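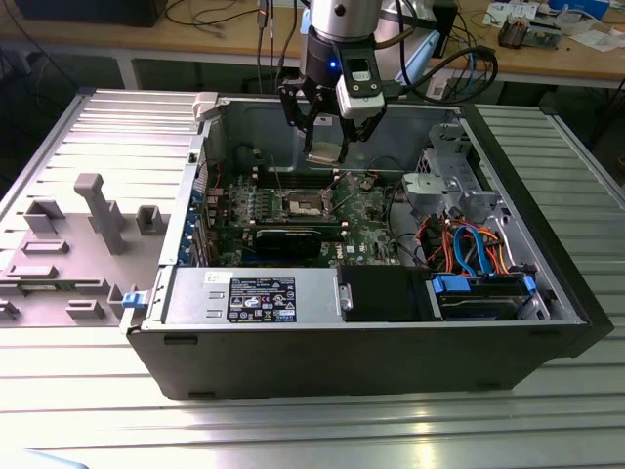

I have a soft spot for old office desktops. Give me a boring tower that spent its life under somebody's desk and I'm happy for an entire evening, which my family finds hard to understand (my sister once gave me a can of compressed air for my birthday, and I was thrilled).

This one's a Dell I picked up at a clearance sale in Wukuscombe for 20 dollars. No hard drive, no power cord, one dead mouse thrown in whether I wanted it or not. I got it home, laid it on its side, pulled off the panel and just looked at it for a while. I love how these things are laid out! Memory slots near the processor socket, power supply in its own metal box with that giant label full of tiny print, and the name right there on the board in white letters in case you forget whose computer you bought.

The plan was a processor swap. The old chip was the slow one they put in everything, and Bastien Sabatier over in Pirnora had a faster one sitting in a drawer from a machine he'd parted out. He wanted 2 jars of my plum jam for it. Deal.

If you've never done one of these, it's less scary than it sounds. The heatsink comes off first, and that was the worst part by far. The paste had turned to something like old caulk and I had to twist it back and forth, very gently, saying encouraging things. Then you lift the lever, open the little metal frame, and the chip is just sitting there. Pick it up by the edges and keep your fingers off the bottom.

Going the other way, look for the notches on the sides of the chip and the tiny triangle in the corner. Hold it level and let it drop into place under its own weight. Don't push! If it isn't sitting flat, pick it straight back up and try again, and don't slide it around, or you'll bend a pin in the socket and then you're in there with a sewing needle and a magnifying glass. Ask me about the spring of the Guillot machine. Or don't, I'm still sore about it.

A few things I'd forgotten since last time: rubbing alcohol and coffee filters clean off old paste better than paper towels, and it's worth checking the board's supported chip list before you trade away any jam. I did that part second, and got lucky.

It took me 45 minutes, with a break for tea when the heatsink was being stubborn. Next up is a small SSD and more memory, and then I want to turn it into a music box for the workshop. I've got 193 CDs in the hall closet waiting to be ripped, and a good half of them are my dad's polka records - so if you live anywhere near me, sorry in advance.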